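Two Arms, One Rail: A Conversation With the Clirkton Robotics Club
Wednesday, September 20, 2023

Clirkton's student robotics club has entered the small-object division of the Barard Challenge, a manipulation contest for two-arm stations. Teams have until February to train a controller on demonstrations they record themselves. I spoke with Lucyna Czarnecka, who coaches the club, and Cuiping Cao, the student in charge of its data, during an evening session in the engineering building.

The division rules are short. Both arms must be mounted on the same side of the work area. Objects are small household or workshop items, placed by a judge. Each attempt has a limit of 30 seconds, and a part that leaves the table ends the attempt.

Czarnecka said the mounting rule drove most of the early design. "With both arms on one rail, the shared region is in the middle and it's fairly small," she said. "Near the bases you have one arm that can reach well and one that can't. So any task that needs both grippers gets pushed to the center of the table."

The first layout had the bases closer together. The elbows interfered whenever both arms folded back, and the club moved the plates apart over the summer. Reach at the far corners got worse. Cao said the trade was acceptable. "We measured where the judges' sample placements fell. Almost none of them were in the far corners." 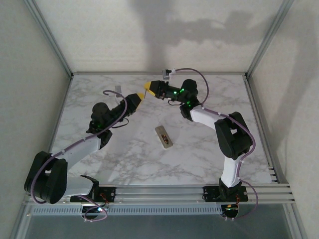
Cable routing took longer than the move itself. Every time the spacing changed, the slack had to be set again at each joint, and the students now run the wrist through its full range before they tie anything down. "A tight cable acts like a spring," Cao said. "The position error is small, but it changes with the pose, and the model learns it. Then you fix the cable and the model is wrong."

The club keeps a paper log of every mechanical change for that reason. Recordings made before a change are tagged and held out of training until someone has replayed a sample of them on the current hardware. Czarnecka said the replay step was added after the club lost two weeks to a dataset that had been recorded with a loose wrist screw.

The current dataset has 2000 demonstrations. Cao divides them by task family: pick and place, handover, reorientation, and what the club calls covers and lids. Each family is recorded by at least two operators. "People have habits," she said. "One of our operators always closes the left gripper first. If he records everything, the policy always closes the left gripper first, even when the part is on the right."

Handover has been the hardest family to get consistent. In the club's procedure, the receiving gripper must be closed before the giving gripper opens, and the two must not pull against each other in between. The arms have no force sensors. The students use motor current as a stand-in and stop the recording when it goes over a set limit.

"Current tells you something is wrong," Czarnecka said. "It doesn't tell you what. It could be the part, it could be the other gripper, it could be the table."

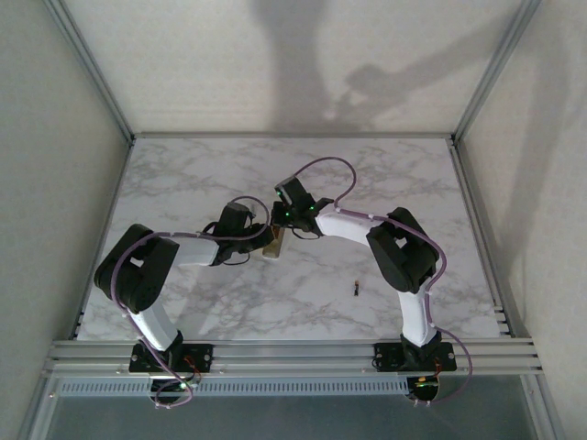 She has the students practice on plain wooden blocks before they move to anything with a fragile face or an odd shape. A block has flat sides, it survives a drop, and a bad grip shows up at once as a tilt. New operators make 100 block transfers before their recordings are accepted into the set. Cao said most of them complain about the number and then ask for more time on the arms.

Lighting was the other subject both of them raised without being asked. The walls of the enclosure are pale, and so is the table surface, which was chosen because the contest station uses a similar one. Anyone standing between the lamp and the station changes the picture the controller receives. The club talked about shrouding the whole station and decided against it.

"The contest hall won't be shrouded," Cao said. "There will be judges walking past. We'd like some of that in the data." She adds brightness changes in software as well, but she doesn't consider them a full substitute. Glare from the tabletop moves with the wrist cameras, and her software changes don't reproduce that.

The software itself is modest. Recording and playback run through Uleo, a control package the club has used for several seasons. Training is done overnight on one shared workstation. Adamczyk, a local machine shop, cut the base plates and has agreed to cut a spare set before the contest.

I asked what was still failing. Cao opened the log and read from the most recent page. Small flat parts were being pushed instead of lifted. Long parts were being gripped too near one end, so that they swung during the lift. Battery tasks were in the plan, but she described them as early work. The cells sit close together in most compartments, and the fingertips are wide compared with the gap.

"For a remote control, we want one arm to hold the body and the other to work," she said. "The holding is going better than the working."
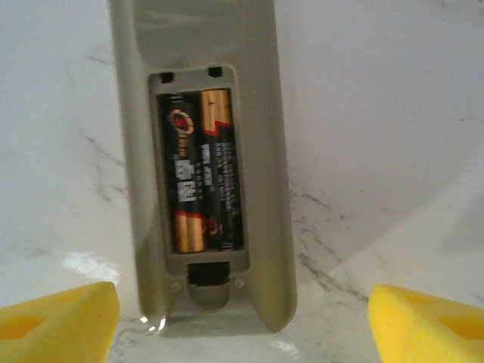
What Happens Before February

The club's schedule has 2 milestones left. The first is a full run of the pick and place family under contest timing, with a student from outside the data team placing the parts. The second is the same run for handover. Covers and lids will be entered only if the first two hold up, and Czarnecka would not give odds.

She was more definite about the hardware. Base spacing is frozen, and so are the fingertips. "Every year somebody has a better finger design in January," she said. "They can bring it to me in March."

Cao's own list is mostly about cleaning up records. Some of the early demonstrations have long pauses at the start, where the operator was getting settled, and the trained controller copies the pause. With a 30-second limit that is costly. She has written a script to trim them and is checking the output by hand, one task family at a time. Handover is finished, and she planned to start on reorientation that night once the arms were free.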